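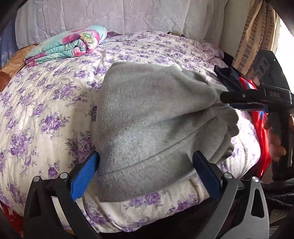

NEMPORT, August 3, 2026 - Graltiro, the clothing repair and reuse service, will open its second workshop in Nemport this month and extend its free winter mending program to households across the Trirkholm district. The program takes knitwear, coats, school uniforms and bedding. Soft grey garments with a ribbed band, like the one lying on the rose-print sheet, can be booked in at the counter or through the Graltiro website. There is no limit on the age of an item, but it must be clean and dry when it is handed over.

The new workshop is at the rear of the Muriithi building and has its own entrance from the car park. It will take up to 100 items a week. The original workshop repaired 713 items between April and the end of July, most of them jumpers and children's trousers.

"People were waiting too long to get a jumper back in the middle of winter," said Akinyi Masanja, general manager of Graltiro. "We had the menders but we didn't have the benches. Now we have both."

Repairs covered by the program include split seams, worn cuffs, loose hems, missing buttons and small holes. Zip replacement is also covered where the customer supplies the zip. Leather, wetsuits and electric blankets are not accepted.
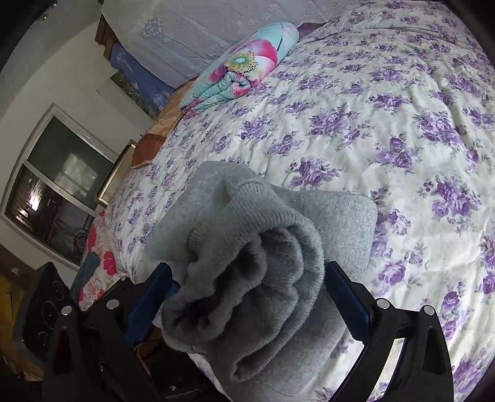 Satish Gounder, who runs the knitwear bench, asked customers to check their clothes before booking. Ribbing tends to wear sooner than the cloth beside it, he said, and damage is easy to miss. With a thick, fuzzy knit folded up in a bundle, as this grey one is on the flowered sheet, the inner layers are hidden in shadow, so it should be opened out flat and looked over on both sides. A safety pin or a bit of coloured thread beside the hole is enough to mark it.

Standard turnaround will be two weeks. Items not collected within 31 days of the pick-up notice will be passed on to the Graltiro reuse rack - customers who need longer should ring the workshop.

Evening classes in darning and hand sewing will also move to the new site. Niloufar Khosravi will teach the beginners' class. Bookings are open now and the cost includes needles and yarn.

Media contact: Nassoro Khaemba, Graltiro, Nemport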